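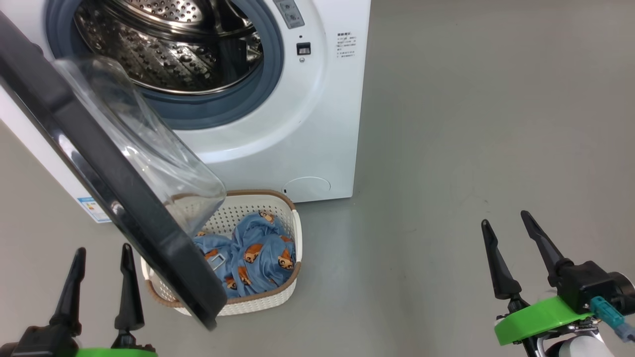

3.2 Loading geometry and basket placement

Loading posture in front-opening washers depends on where the basket is set down as much as on the height of the drum. We recorded basket placement in 36 households in the Fulside and Setbridge districts during November. Figure 2 gives the most common arrangement, with the door swung fully open and the basket on the floor directly in front of the machine. In this arrangement the open door hides the left portion of the basket, and a garment lying on that side has to be reached past the door rim. The basket in the figure is of white plastic with small perforations and has a tan-brown rim; rims of this kind were coded as "raised grip" in the household inventory. Placement to the right of the opening leaves the basket clear of the door but lengthens the carry to the drum.

Figure 2. Floor placement of the basket at a front-loading machine, door open.

Each transfer was coded as a single reach, beginning when the hand entered the basket and ending when it left the drum. Garments dropped on the floor were coded separately and did not count as completed transfers. The final set contains 1,233 transfers from 281 loads. Lemlem Seyoum coded all loads, and Marwan Najjar coded a subset independently; disagreements were settled by going back to the written protocol (Asfaw coding sheet, version B).

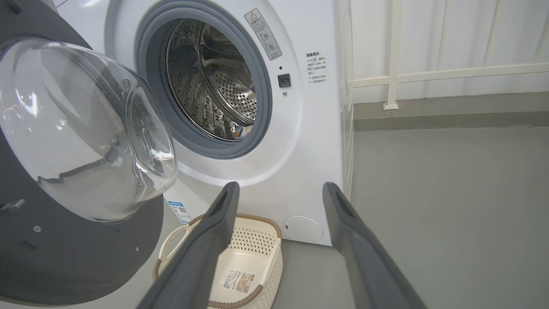 Two further variables were noted for every load: the side on which the door was hinged and the free floor depth in front of the machine. Where floor depth was shorter than the basket, participants turned the basket lengthwise against the front panel — a position that brings it close to the filter cover and makes the lower garments harder to grasp. These loads were kept in the analysis but are reported under a separate heading in Section 4.

Small items were treated as a class of their own. Socks and handkerchiefs were often moved by the handful, and a handful was entered as one transfer regardless of its contents. Items caught in the fold of the door gasket were recorded at unloading, using the Naltico form.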